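# Bench Gallery: Desktop Teardown

Photos and notes from the Pravix refurbishing shop, April 30, 2019. 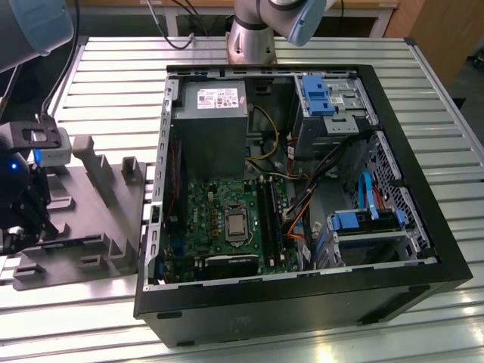
*1 min read*

The tower goes on the bench with the side panel off before any parts are pulled. The power supply is at the upper left of the case, with its yellow and black wires looping down toward the middle. The processor is still in its socket, and the retention bracket is around it. Two memory slots run beside the socket, and an expansion card lies along the bottom of the board.

Blue plastic marks the drive hardware: a release latch on the optical bay and rails on the hard drive cage. One SATA cable is orange and the other is light blue.

**About the work**

Henrik Wendt runs the teardown bench. Sabine Oltmanns handles testing and the parts shelves. The shop took in 326 desktops in January, most of them from offices that were replacing their machines. Of those, 110 were rebuilt and sold, and 51 are still waiting for a power supply or a drive. The rest were broken down for parts.

**Order of removal**

Drives come out first, then the expansion card, then memory. The power supply is next. The board is lifted last, with the processor left in place until it reaches the test station. Screws go in a cup with the job number on it.

**Parts for sale**

Tested drives, memory and power supplies are sold at the front counter on Villanano Street. Bring the model number of your computer. Used parts can be exchanged once, with the receipt.

Page and captions by Sabine Oltmanns.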